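Gatano Health Plan: Prescription Reimbursement FAQ

Applies to members enrolled through an employer or as individuals. Page maintained by Member Services, Lahtinen office. Last reviewed in September.

Which prescriptions are covered?

Any medicine on the plan's drug list that has been prescribed by a licensed doctor, dentist or nurse practitioner. The list is divided into Tier A, Tier B and Tier C. Medicines not on the list are paid in full by the member unless an exception has been approved before the purchase date.

How much do I pay at the pharmacy?

Tier A medicines carry no member share. For Tier B, the member pays 35 percent of the listed price. For Tier C, the member pays the full price at the counter and files a claim afterward. The listed price is the one in effect on the day the medicine is dispensed, even if the prescription was written earlier.

Is there an annual limit on what I pay?

Yes. Once your share of Tier B and Tier C costs reaches 3,000 in a plan year, the plan pays the rest of the listed price until the year ends. Amounts paid for unlisted medicines do not count toward the limit. Neither do delivery fees.

Do I have to use a particular pharmacy?

Pharmacies in the Plillico network apply the discount at the register when you show your member card. At any other pharmacy, pay the full amount and file a claim. Reimbursement is based on the network price, so a higher price charged elsewhere will leave a difference that the plan does not cover.

How do I file a claim?

Sign in to the Faltik portal, select Prescriptions, then New Claim. Upload the itemized receipt and a copy of the prescription. A card payment slip is not an itemized receipt. The receipt must show the name of the medicine, the strength, the quantity, the date dispensed and the name of the pharmacy.

Claims may also be mailed using Form P-2. Send copies and keep the originals.

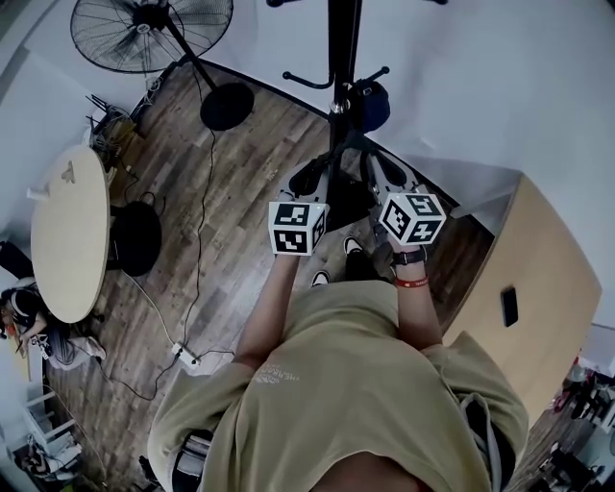
Complete claims are paid within 14 days of receipt. If a document is missing, the claim is placed on hold and a message is sent to your portal inbox. The 14 days start again when the missing document arrives.

Can my pharmacist substitute a generic?

Yes, unless the prescription is marked "no substitution." If a generic is on the list and you choose the brand, you pay the difference in price in addition to your normal share. The difference does not count toward the annual limit. When the prescriber has marked the prescription, no difference is charged.

How large a supply can I get at one time?

The standard maximum is 100 tablets or capsules per fill. Liquids, inhalers and injectables have separate limits, shown next to each item on the drug list. A refill can be requested when three quarters of the previous supply should have been used.

What if my medicine moves to another tier?

Tier changes are posted in the portal before they take effect. Prescriptions already filled are not repriced. Members with an approved exception keep their current share until the exception expires.

How do I appeal a denied claim?

Submit the appeal form in the portal with a letter from your prescriber. Appeals are handled by Nelli Seppälä, Claims Review. The decision is sent in writing and lists the plan section on which it is based.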